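Filed under: Home & Hobbies / Threads worth keeping

I have been in a relationship with a cube since February and I think it's time I talked about it.

It came in a set called the Nuken, from Parero, a shop in Chisholm that sells things for people who already own enough candles. A Nuken is two pieces. One is a cube. The other is a square with a hole through it. There is no battery and no app, and the instructions are one sentence long.

The sentence is: "Arrange until settled." I've read apartment leases with more warmth.

I'd gone in for a birthday card. I left with a cube, a square with a hole through it, and no birthday card.

My first mistake was putting them on the shelf, between the good bowl and the router. They looked like parts that had fallen off the router. A guest asked if the internet was okay.

So they moved to the table, and the table got a cloth. The cloth is from Kiris and is officially "Mist." It's green. Pale mint if you're feeling generous, hospital if you aren't.

On a plain cloth a cube gets very serious. Matte sides, sharp edges, turned a little off straight, long shadow going off to the left like it's about to deliver bad news at a train station.

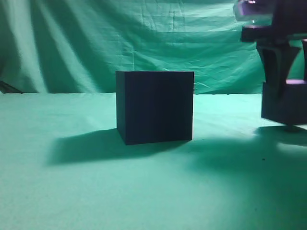 Maren Tolliver

I did not turn it a little off straight by accident, by the way. I spent a good part of an evening on that angle. Dead square to the table edge and it looks like packaging. Turned too far and it looks like you bumped it and left the room. There's a narrow zone in between where it looks like somebody meant it.

Then there's the shadow. At noon it's a smudge. With the light down low it gets long and soft at the far end, and I start thinking I should have gone to art school. After that I sit down and the chair creaks and it passes.

A word on color. I own a green cloth now, and every dark thing I set down on it has become an argument. Black? Navy? Depends where you stand and who's paying the electric bill. I've stopped answering.

Week two I brought the square into it. My thinking was that the cube goes inside the square, because I was once a toddler and I remember how this works. Parero's website says this is "one possible reading." The website also has 171 reviews and I've read every one. Six of them are furious about the hole.

The case against the hole, as I understand it: you paid for a whole square. The case for it: it's the only part of the set where anything happens. You stand it up, the inside goes nearly black, and suddenly there's a doorway on your table and a cube standing in front of it refusing to let you in.

That's the arrangement I've settled on. Square upright at the back, opening facing out, cube parked right in front and covering the lower half. The square has that grainy, speckled surface and the cube is smoother, so they look like cousins where one of them works outdoors.

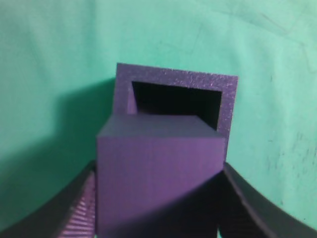

The bouncer and the door. Both purple, neither talking.

You'll notice the cloth has creases. I ironed it once, in February, with real ambition. Then I folded it so it would stay nice. I'd like a word with whoever taught me folding. The little dark specks I can't explain and have decided are texture.

Things I've tried that didn't work: cube on top of the square (smug). Square lying flat with the cube beside it (a parking lot). The two of them at opposite ends of the cloth, which made dinner tense.

Have I arranged until settled? I leave it alone for 10 days and feel like a grown-up. Then I walk past with laundry and give the cube a nudge with one finger, and I'm back in it.

Parero has emailed to say there's a third piece coming. It's a wedge. I have replied asking what kind of wedge, in a tone I'm not proud of.

Anyway, I still owe my sister a birthday card.

Posted March 16, 2025

Comments

gravelpath: Team hole. The six are wrong.

tin_lid_annie: I put mine square to the edge and now I'm upset, thanks

bo.k: try steaming the cloth while it's already on the table, put a towel under first. Works on my Kiris one, mine is "Fog" (also green)

473_elm: Please report back on the wedge.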